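A robot arm in the packing room

Plates, packing and the new bench at Bivdale 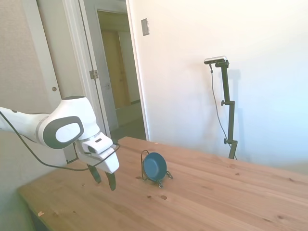

How it started

I have worked in the packing room at Bivdale for 15 years. We sell tableware by post: bowls, plates, mugs, a few serving dishes, and the wire stands people use to put a plate on a shelf. Most of it comes in from small potteries and goes out again one parcel at a time. In the spring the firm bought a robot arm through a supplier called Skalto. A few people have asked me what it has been like, mostly people who pack for a living themselves, so I am writing it down.

We had been short of hands since the previous October. Two people left close together and only one was replaced. The owners had advertised and had a few replies, but the hours are awkward and the bus stops early. Ásdís Mikkelsen, who runs the packing room, had asked for another person. What she got was a meeting, and at the meeting there was a slide with an arm on it.

She was not pleased and she told them so. The rest of us heard about it the same afternoon. There was a fair amount of talk about who would be let go, and it went on for weeks, because the first letter we had from the office said only that the firm was "looking at ways of working". If you manage people, please don't send a letter like that. Say what you know and say what you haven't decided.

The second letter was better. It said no jobs would go in the first year and that anyone who wanted to learn to run the arm would be trained in paid time. Four of us put our names down.

What the job was before

When a delivery comes in from a pottery, each piece has to be taken out, looked at, and put either on the shelf or in the returns crate. You look at the face, the rim and the foot. You run a thumb along the edge. Then you put it down and pick up the next one.

It doesn't sound like much and for the first hour it isn't. By the fourth hour your wrists know about it. Plates are the worst. You pinch them at the rim with the same two fingers and your thumb, and the weight hangs off that. I have had a splint on my right hand twice. Ásdís has had an operation on hers.

The other half of the job is the display pieces. Some of our dishes are sold with a stand, and before they go out we stand them up to check that they sit properly. A dish that is a little out of round will lean or roll, and the customer will send it back. So every dish goes into its stand, gets looked at, and comes out again to be wrapped.

That is the part they gave to the arm.

Learning to run it

Bjarke Frandsen came from Skalto to teach us. He was with us for two weeks and slept at the guest house by the bridge, where he says the breakfasts are very good. He is a patient man. He started by having each of us push the arm about by hand, with the motors letting it move freely, so that we would stop being nervous of it. I was surprised how easily it went where I put it.

After that we learned how to teach it a position, how to stop it, how to start it again after a stop, and what the different warnings mean. Then we learned it all again, because the first time none of us had taken notes.

The fingers were the difficult thing. A pottery dish is never quite the same as the one before it. The glaze is slippery in some places and rough in others, and the rim is thicker on one side. A person allows for this without thinking. With the arm, we had to work out how hard it should close and where on the rim it should take hold, and then do it again for the next shape. We broke things. I won't give a number, but the crate of seconds filled up faster than usual and there was a saucer in it that I had been rather fond of.

The small dishes were the easiest to get right, so we began with those. The wider plates took longer. The mugs we gave up on for now, and they are still done by hand.

What has changed for me

My day is different. I used to sit at the bench and handle dishes from start to finish. Now I spend the first part of the morning setting up: checking the arm is where it should be, choosing the shape, running a few slow passes and watching them. After that I do the looking. I judge the glaze and the rim, and I decide what goes back to the pottery. I do less lifting than I did.

My wrist is better. I put that down plainly as it is the thing I most wanted from the change, and I would not have believed it in the spring.

There is also more standing about than I would like. When the arm stops, you have to find out why, and often it is something small, a stand put down a finger's width from where it ought to be. You put it right and start again. Some mornings that happens over and over, and on those mornings I would be quicker by hand and I know it. Our best day so far is 611 pieces through the room. On a bad day we don't get near that.

I miss some of the talking. With four of us round the bench doing the same thing, you could chat all day. Now whoever is on the arm has to keep an eye on it, and the others are at the wrapping table with their backs turned. Ásdís has moved the tea break so that we all stop together for a quarter of an hour, and that has helped.

What has changed for the others

It has not suited all of us. One of the four who signed up went back to wrapping after a month. She found the watching tiring in a way the lifting never was, and I can understand that. She has kept her pay grade. That was in the second letter too, and I am glad someone thought to put it there.

Ásdís has more paperwork. She keeps a book of every stop and what caused it, and sends a copy to Bjarke. She also has to plan the week by shape, so that we aren't changing over all the time, and that means the deliveries have to be sorted when they arrive. That sorting is a new job. It takes 60 minutes on a delivery day and it was not in anyone's plan when the arm was bought. We take turns at it.

The pay question is still open. Those of us who run the arm think it is a skilled job and should be paid as one. The office has agreed to talk about it after the summer. I will believe it when I see it in an envelope, but they have been fair so far.

If your firm is thinking about it

Ask who will be trained, and whether it is in paid time. Ask what happens to someone who tries it and doesn't like it. Get both in writing.

Ask for the people who do the job now to be in the room when the supplier first visits. We weren't, and the first layout had the stands on the wrong side for anyone who is left-handed. It had to be changed.

Keep some of the work by hand. We do the mugs, as I said, and anything from Arnardóttir, whose pieces are too thin for us to risk. I would not want to lose the feel for it.

Allow more time than the supplier tells you. Ours said a fortnight. We were still changing things two months later.

On 19th July we start on a new range of oval platters called Plumano, and I am down to set up the first batch with Ásdís. They are heavier than anything we have tried and the rim slopes outwards. Bjarke has sent over some notes and wants to know how we get on.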